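Gamcombe blog: the drop that wasn't a drop

So I finally get to write up the fault that ate most of my November. If you read the last post you know I've been teaching the arm to pick up laundry (shirts, towels, whatever Halima Magesa is willing to sacrifice from her closet), and that it had been going really well. Then one evening it started lying to me.

The log would say the grip was closed and holding, the arm would go off to the drop point, and the shirt would still be on the floor. Run 2,939 was the first one I caught. I'd set the force limit to 100 on the Josteo controller, which had been fine for weeks, and I hadn't touched it. I swear!

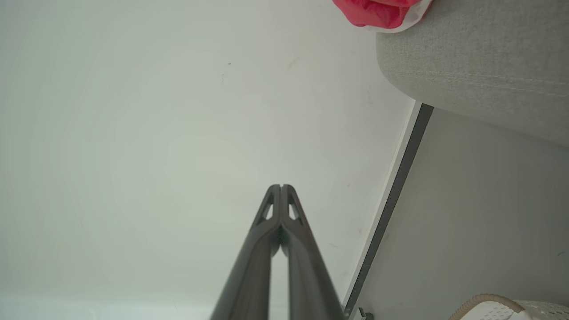
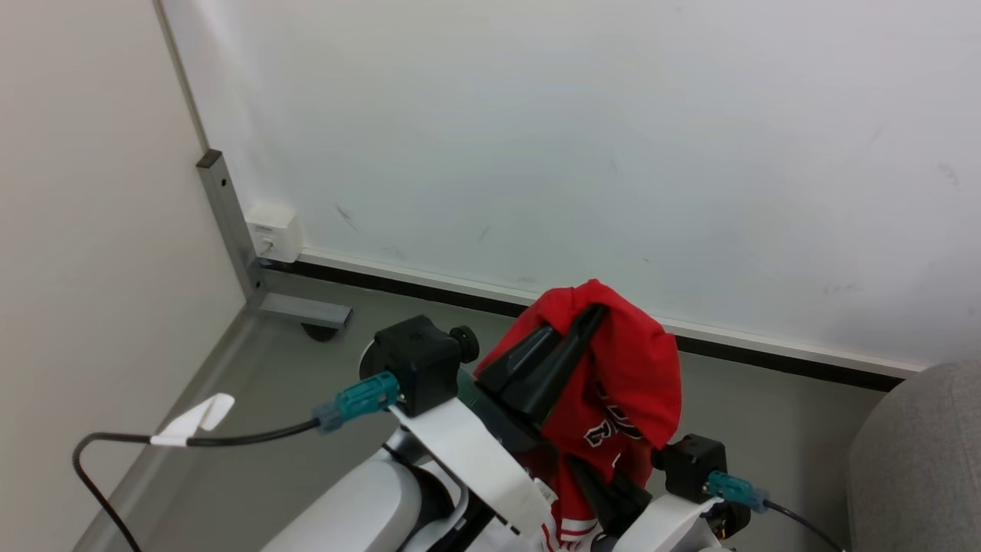

My problem is that I always blame software first. I spent two whole evenings rewriting the grasp check and adding more and more logging, and every time the numbers looked perfect. It was Arsalan Jatoi who asked me over the phone what the check reads when the fingers close on nothing at all. Well... the same thing, near enough. When the tips meet each other, like in the first picture, the motor pushes against something solid and stops, and my code took any hard stop as a grip. The old version compared finger position too, and I'd deleted that line myself while tidying up. Ugh.

The position check is back in now, plus a short pause so the arm won't move off until 5 readings in a row agree. It's slower and a bit annoying to watch. Towels pass every time so far, but thin shirts still trip it now and then, and I need to work out a better threshold before I take the whole thing up to Jasthorpe.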